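Category: Kitchen & Garden > Vegetables > Storage and Cooking
16 replies · 131 views · 3 shares

Small potatoes going soft by spring, what do you do with yours?

beca_sayce
I put in two rows of Floravico last year and got a decent crop. The big ones we ate first. What I have left is a crate of small ones in the basement, and they are starting to sprout. The basement runs a bit warm now that the new furnace is down there. Should I move them to the fridge or use them all up in the next couple of weeks? I don't want to lose them like I did the year before.

W. Adamczyk
Don't use the fridge. Cold turns some of the starch to sugar and they brown too fast when you fry them. Paper sacks, dark corner, coolest spot you have. Knock the sprouts off as you see them. If they are firm they are fine to eat.

grotich76
I disagree on the fridge. I boil nearly all of mine and I have kept small ones in the crisper drawer for weeks with no trouble. If you fry or roast, OK, keep them out. For boiling I can't taste any difference. Throw out anything green or wrinkled, though.

W. Adamczyk
They taste sweet to me even boiled. Maybe it depends on the variety. Mine were Rikix and those are on the sweet side to begin with.

Milosz_J
If you have a whole crate, cook them in batches. My way, for what it's worth:

1. Sort by size. Small ones together, anything bigger than an egg gets cut or goes in another batch.

2. Scrub but don't peel. A deep stainless steel pot gives you room to cover them properly. Start in cold water with a good spoon of salt. 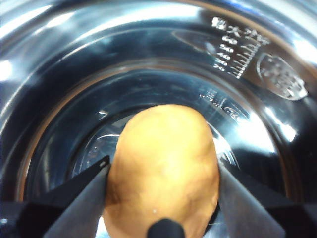 3. Bring it up slowly and simmer with the lid tipped. Start testing with a thin knife at 16 minutes. When the knife slides in, drain them right away.

4. Put them back in the hot pot with the lid off for a few minutes so the steam goes. Then butter and dill, or let them cool and slice them for frying the next day.

Grazyna S
Good list, but I would never start small ones in cold water. Boiling water from the start, or the skins split and the outside goes to mush. My mother did it that way and so do I.

Milosz_J
I have tried both. The skins split on me more with boiling water. Could be the stove, mine is gas and hard to turn down.

grotich76
Cold water here too. And salt after they are cooked, not before.

Grazyna S
We will not agree on this one. Beca, whatever you do, keep a few of the sprouted ones back for seed. Egg size is right for planting whole.

beca_sayce
Thanks everyone. I moved the crate to the garage, covered it with a blanket, and cooked a batch last night starting cold. Two split, the rest held. Is it safe to replant my own, or should I buy certified again? The ones from Watelberg had scab on them by October.

W. Adamczyk
If there was scab, buy new and plant in a different bed.

Last updated: 12/03/2021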